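The Pomer two-arm bench system is built by Hiebert and shown at the company's demonstration room in Daltbridge. This page covers the demonstration presented during the February open day, in which the system works at a household microwave oven. Organizations considering a purchase may request the same demonstration by appointment.

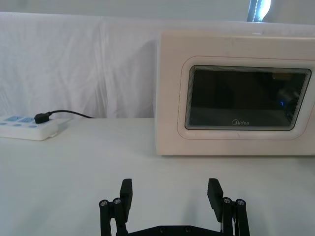 **Category: Bench Systems / Demonstration Units**

The Pomer system is supplied as a matched pair of arms with black grippers. The left gripper is a parallel type with linked fingers and flat pads. The demonstration unit is set up over a plain white table with a cloth backdrop, and the appliance is an ordinary Midea countertop model. Nothing on the oven has been altered for the purpose.

The task chosen for visitors is the door release. On this oven it sits at the foot of the control panel, below the orange key, and it must be approached without touching the keys above it. The right arm is assigned to the release. The left arm is kept clear until it is needed.
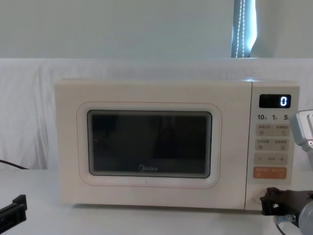
*Right arm at the lower part of the control panel, door closed, display at 0.*

Each session lasts 17 minutes and is led by a Hiebert applications engineer. Visitors stand behind the marked line while the arms are powered. Questions are taken at the end of the session, and technical staff remain available afterward to discuss reach, mounting and software. Groups from schools and training centers are welcome — a supervising adult must be present throughout.

The room in Daltbridge holds a small group only. Larger parties should contact the Wurkevport office, which can arrange a second session on the same afternoon. 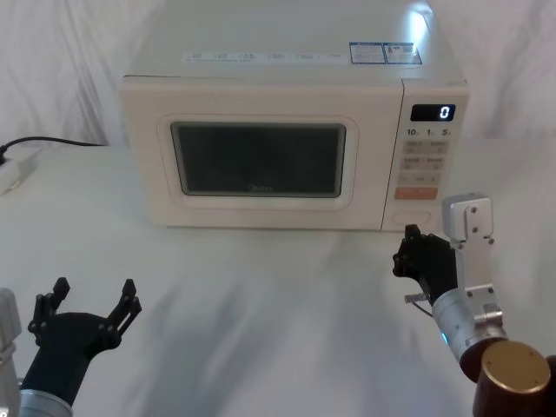 ## Ordering and Delivery

| Item | Detail |
|---|---|
| Product | Pomer two-arm bench system |
| Order code | 3,745 |
| Weight, complete with stand | 54 kg |
| Minimum table depth | 600 mm |
| Shipped from | Wurkevport |

The table, the backdrop and the oven are not part of the standard order. Customers who wish to repeat the microwave exercise at their own site may use any countertop oven with a front control panel, although positions must be taught again for each model.

Delivery includes unpacking, leveling and a first calibration. Operator training takes place at the customer's site or in Daltbridge, as agreed at the time of order.

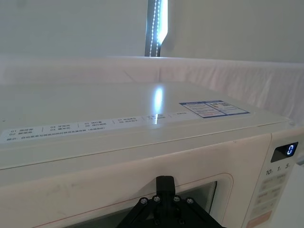
Training covers safe starting and stopping, teaching of positions, and care of the grippers. Finger pads are wearing parts and should be inspected weekly. Replacement pads are sold in pairs and are kept in stock at Wurkevport.

Requests for a demonstration should state the number of visitors, the preferred month and any access needs. The Daltbridge room has step-free entry from the parking lot. Morning sessions begin at 10:00 a.m., and visitors are asked to sign in at the front desk before going through.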